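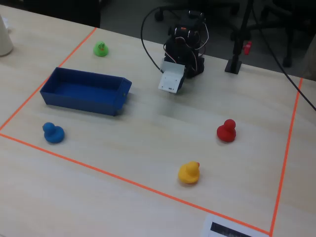 Duck sorting setup, arm parked over the taped area.

Dunum Hobby Robotics Forum > Small Arms > Faults and Fixes

Arm let go and swung into the table, vendor says "user wiring"

takagi_s
Posted Nov 2, 2019

I want some opinions from people who don't sell these things. We run a small servo arm on a duck sorting job. It picks a rubber duck, puts it in the blue tray, goes back for the next. Yesterday it had a duck in the gripper and was partway over to the tray when the elbow jumped, the whole arm went slack for a moment, then came back with full force and drove the gripper into the table. My hand was inside the tape, reaching for a duck that had rolled. It missed me. It did not miss the table.

The controller is a Sorinus board. I sent them the log and got an answer in an hour, which makes me suspicious all by itself. They say "user wiring." They did not ask for a single measurement.

The log shows the board resetting and then sending every joint to its last saved position at full speed. Maybe the reset is my wiring. I'm willing to hear it. But who decided that full speed was a good way to wake up?

Sayaka

boltbucket wrote:
Your wiring. Sorry. I've seen this same story a dozen times and it's always a supply that sags when the gripper squeezes. Put a bigger supply on it and move on.

takagi_s wrote:
The supply is the one Sorinus tells you to buy. And if it sags when the gripper squeezes, why did it run for most of the afternoon? It failed on run 17. Same ducks, same squeeze.

gearhead_pat wrote:
Heat. Servos draw more as they warm up. I don't think that clears the vendor, though. A board that loses power and then throws the arm around is a bad board in my book, whatever made it lose power.

boltbucket wrote:
It's a hobby arm. You want a safe restart, buy an industrial one. And don't put your hand in there.

illia_stasiv wrote:
I don't buy "it's a hobby arm." My table saw is a hobby saw and it doesn't start up by itself after the lights flicker.

I'm not sold on the heat idea either. What does your gripper do when it has a duck? Soft things are nasty for this. The fingers never hit a hard stop, so if you tell them to close to a fixed position that's smaller than the duck, the servo pushes against rubber the entire time it's carrying. 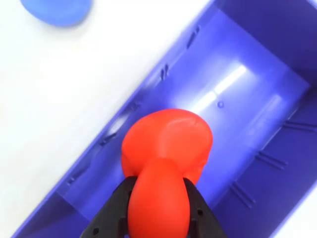 It never gets to where it was told to go, so it never rests. It will pull high current through the whole move, and the moment the elbow has to lift as well you're asking for both at once. You won't see it on an empty run. Vendors love to test on empty runs.

Try this. Same moves, no duck. Then same moves with a duck but a looser grip. Put a meter that records the minimum on the supply, at the board end of the cable, not at the supply end. I'd like a number before I believe anyone, me included.

— Illia

takagi_s wrote:
OK, did it. 19 runs with no duck, no reset. With a duck and our normal grip I got a reset much sooner than the first time, and I kept my hands in my pockets. Looser grip, no reset so far, but it drops ducks, so that's hardly a fix.

The minimum on the meter went below 7 volts right at the reset. The manual says the board is fine down to 6. So is it the supply, or is the manual wrong?

boltbucket wrote:
Supply. Told you.

illia_stasiv wrote:
You told her "wiring" first. And most cheap meters are too slow to catch the real dip, so it could have gone well under 6 for an instant and the meter would never know. I wouldn't hang the manual on that reading. I wouldn't trust the manual either.

gearhead_pat wrote:
Check the cable too. One that gets bent every cycle can look fine and have half its strands broken inside. Wiggle it by hand with the servos powered but not moving and watch the meter. If it jumps, there's your fault, and no supply will cure it.

takagi_s wrote:
Wiggled everything. One cable does make the meter jump if I bend it close to the plug, but only sometimes.

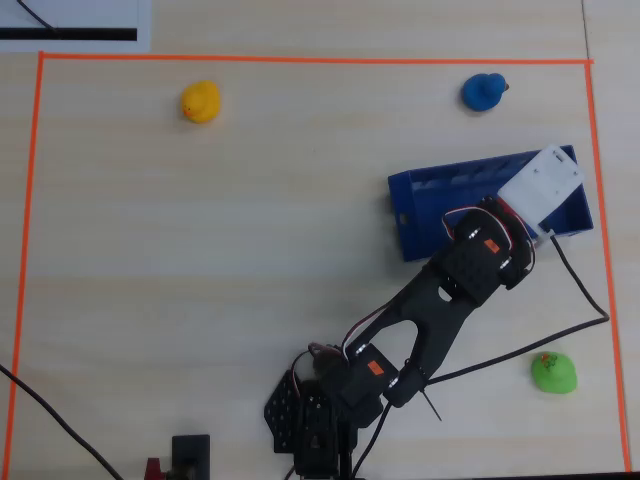 I've swapped it for a spare and I'm running again at normal grip, at half speed. No reset yet, but I said the same thing for most of Friday, so I'm not calling it fixed. Could be the cable, could be the squeeze, could be both on a bad day.

Meanwhile I wrote back to Sorinus and asked only about the restart. Their reply: "This is expected behavior and will be reviewed." Which is it?

boltbucket wrote:
If it was a bad cable then it was user wiring.

takagi_s wrote:
The cable came in their box.

wokstead_tom wrote:
Same board here, with an Ikeda supply that's way bigger than it needs. I pulled the plug on purpose and plugged it back in, and it snapped to the saved pose just like yours. So a bigger supply makes resets rarer and does nothing for what comes after. I now have a switch in the servo power line that stays off until I press it. Ugly, but I sleep better.

illia_stasiv wrote:
That's the one change in this thread I'd make today, whatever the meter says. Put the switch where you can reach it without leaning over the arm. And Sayaka, use a stick for the ducks that roll.

takagi_s wrote:
Switch is ordered. Already using a ruler. I'll post the next log if it resets again, and I expect it will.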